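Burnthorpe Mill Open Day

We got to Burnthorpe a little after ten, when the parking field was already half full. The mill opens its doors once a year in July, and the line for the wheel room was some 40 minutes long, so we started upstairs with the grain bins.

Kieran Crabtree led our group of 16. He explained how the stones are dressed and let us feel the flour as it came down the chute. The stairs are steep — wear proper shoes. Lunch was in the old cart shed, bread and cheese on paper plates at plain wooden tables, and the bread was made with the mill's own flour.

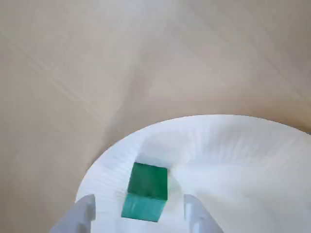

The Wheel Room

By early afternoon the line had gone. The wheel is loud and you can't hear much of the talk, but Aoife Lenihan passed around a drawing of the gears that made sense of it. She said the main shaft was replaced 30 years ago.

Flour is sold at the gate in 2-pound bags, cash only. We bought rye and whole wheat.

Contact | © Mitetdale Walks and Visits | Back to top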